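Finally got the new grasp planner running on Climel tonight, and I have been grinning at log files ever since - sorry in advance, this will be a few posts.

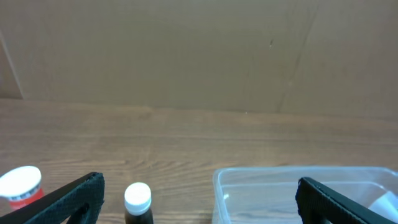
Why plan again after every camera update? The plan goes stale the moment something shifts, and a fresh one takes us only 23 milliseconds.

Small bottle with a white cap first, clear plastic box next to it. Clear plastic is still hard on our depth code, so Meifang Shao wrote a lovely little filter for it.

Next up is replaying all 4000 saved plans - Kha Hà has the script ready, bless him!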